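Siege of Prekamance

The siege of Prekamance was a military blockade of the walled river town of Prekamance in 1313. It lasted 36 days and ended with the surrender of the garrison on terms. The siege was the last major action of the war between the lordship of Endale and the league of towns led by Brirkley.

Background

Prekamance stood at the lowest bridge on the river Pameck and controlled the movement of grain and salt between the coast and the inland markets. The lords of Endale had collected a toll at the bridge for several generations. When the toll was doubled, Brirkley and its allies refused to pay and began sending their carts by a longer road to the north. Endale answered by seizing goods on that road as well, and fighting broke out the following spring.

The first months of the war were made up of raids on farms and mills. Neither side could keep a large force in the field for long, and most of the men on both sides went home for the harvest.
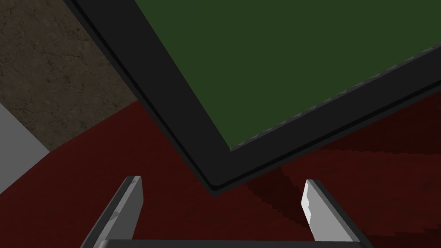 By the end of the winter, Brirkley had hired a company of crossbowmen and bought enough timber to build siege engines. The league's army left Brirkley in March and reached the Pameck without meeting resistance.

The siege

The attackers camped on both banks and closed the river with a chain of moored barges. Prekamance had 4 gates, of which the one facing the bridge was the most strongly defended. The garrison burned the houses outside the walls to deny the besiegers shelter – a decision that left many families crowded into the churchyard and market square.

Two stone-throwing engines were set up on the east bank. They damaged the upper part of the bridge tower but did not open a breach. An attempt to dig under the south wall was given up when the tunnel filled with river water. After 28 days, a relief force from Endale tried to cross the Pameck upstream at night. It was seen by the league's pickets and driven back at the ford with heavy losses.

With no further help expected and the flour nearly gone, the garrison asked for terms. The soldiers were allowed to leave with their arms and horses, and the townspeople kept their property in return for a payment in silver.
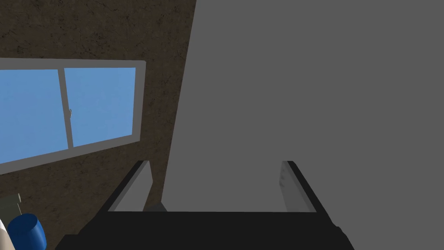
Aftermath

The league held Prekamance for the rest of the year. Under the peace that followed, the town was returned to Endale, but the bridge toll was set back to its old rate and the northern road was declared free to all traders. The bridge tower was rebuilt in a lighter form, and the south wall was left as it was.

Sources

The main account is the Brirkley town chronicle, written by an unnamed clerk within a generation of the events. It gives the length of the siege and the terms of surrender, but its numbers for the relief force are generally thought too high. The Endale account rolls record payments for repairs to the bridge and for the replacement of lost horses. No account from inside the town has survived.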